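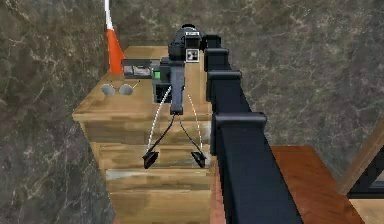 *Open fingers over the top drawer, in simulation. The cabinet has yet to read the rulebook.*

# Please shut the drawer after you

The rulebook for household robots at Lostby runs to 142 pages, and a surprising share of it concerns drawers. Everyone has been hit in the hip by a drawer somebody left open. It takes a standards document to give the event a clause number.

The lab tests its arms in rendered rooms before they are let near a real kitchen. The rooms are rather nicer than the ones most of us cook in, with veined marble up the walls and a wooden cabinet nobody has ever stubbed a toe on. Into this comfort comes a large black arm, and on top of its wrist rides a camera and a square printed marker, like a postage stamp designed by a committee of chessboards.

The rules, drawn up with the Tekico test house, begin sensibly. Fingers stay open until the arm has settled above its target. Anything standing on the worktop counts as fragile, whatever it is. By that reading, the two grey discs on the counter deserve the respect owed to a wedding china set.

Then it gets fussier. A drawer may be pulled only as far as the task needs. It must be closed again, even if the task has failed, and the arm must back away before it tries anything else. An early draft, known as Hattar, left out the closing part. In 335 trial runs the arms obeyed it to the letter and left a great many drawers hanging out like tongues.

Cables have a section to themselves – they must never hang where a finger might close on them – and so do people, who come first in the text and last in the simulator, where there aren't any yet. They join in June, when the Ovosgate round begins and rendered residents start wandering through at the wrong moment.

I asked whether the residents would be made to shut the drawers too. That, I was told, is outside the scope.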